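Wrist camera or overhead camera: a month with both in the simulator

2018-07-29

I said in April that I would settle the camera question before buying anything, and I'm nearly there. 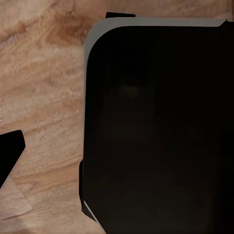 The choice is between a camera mounted on the wrist and one fixed above the table. The arm model is the one Didier Rey built for our Brandeneck project, and I left it alone apart from swapping grippers. I had two of those to try, the Tessier and the Flititz. Both are two-finger parallel grippers and both close to the same width, but the Flititz has a much bulkier housing and that matters more than I expected.

The task was simple. Pick up a small block from a wooden table, move it to a marked square, let go. I ran 2,000 attempts in total, split evenly over the four combinations of gripper and camera.

With the overhead camera the two grippers were close. The Tessier finished 91 percent of its attempts and the Flititz was a little behind. Most of the failures came in the last stretch, when the arm itself blocked the view of the block and the controller had to go on its last good estimate.

The wrist camera is better in that last stretch, as long as it can see past the housing. On the Tessier it can. On the Flititz, with the mount where I first put it, the housing took up more than half the picture and success dropped to 60 percent. I moved the mount out 10 millimeters and tilted it toward the fingertips. That helped, but I haven't done a full set of runs with the new position, so I won't give a number yet.

One mistake of mine cost a few evenings. I had the wrist camera's near clipping distance set too high, so parts of the fingers vanished when they should have been in view. The early results looked great. I threw those runs out and started over.

Didier thinks I should use both cameras and stop worrying. He may be right, but the controller I have slows down with two streams, and I'd like to know what one can do first.

Next is a repeat of the Flititz runs with the new mount, then the same thing with a darker table. After that I'll take the Tessier over to Ninovcombe and try it on a real arm - they have a bench free for over a week and I plan to use all of it.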